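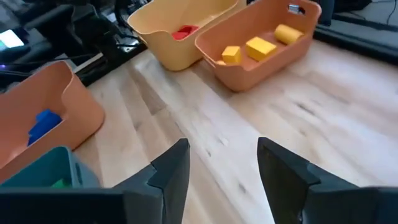 Yellow bin and orange bin on the blond planks, orange to the right and slightly closer. One red block in the yellow, four yellow objects in the orange.

Wednesday, Polgate bench notes, colour sorting

Carried on with the bin layout from last week. Stock is the Pivitz mixed set, 32 pieces, all plastic. Bins are the Skimaver small size in two colours. The grey ones have gone back to the store cupboard; they were too deep and the small cubes could not be seen from a seated position.

Bin colour and contents are deliberately mismatched for this round: red goes in the yellow bin, yellow goes in the orange. Arriaga's sheet asks for a mismatch condition and the matched one was finished in May. I have written the rule on a card and taped it inside the cupboard door, as I got it backwards twice before morning tea.

Positions. Bins go down side by side with the yellow one on the left and set back a little. Tried them level first. With the rims touching, anything dropped short tended to sit across both edges, so I opened a gap. It is now 18 mm at the closest point, measured rim to rim. The rims flare, so measuring at the base gives a different number. Use the rim.

Surface. The pale boards are easy on the eye for red, less so for yellow. A small yellow cube on blond timber under full light is hard to pick out at a glance, particularly near the knots. Tried the blind half down, which helped a bit in the afternoon and did nothing in the morning. A grey felt mat would fix it but changes the way pieces roll and stop, and then the earlier numbers are no use for comparison. Leaving it bare for now.

Light reading at the bench was 488 lux with the blind up. Meter has not been checked this year.

Handle openings – the curved cutout on the near side of the yellow bin lowers the wall there. Fine for cubes. Long pieces can lean in the cutout and tip out when the bin is lifted, which happened 3 times. Lift from the ends, or turn the bin before picking it up.

To do:
Weigh both bins empty and write the figure on the base in pencil.
Ask the store whether Skimaver still sells lids in this size.
Redo the mismatch round with the long pieces left out.
Wipe down the boards before starting, there is grit along the joins.

Packed up at 4.40. Pieces returned to the Pivitz tub, card left on the door.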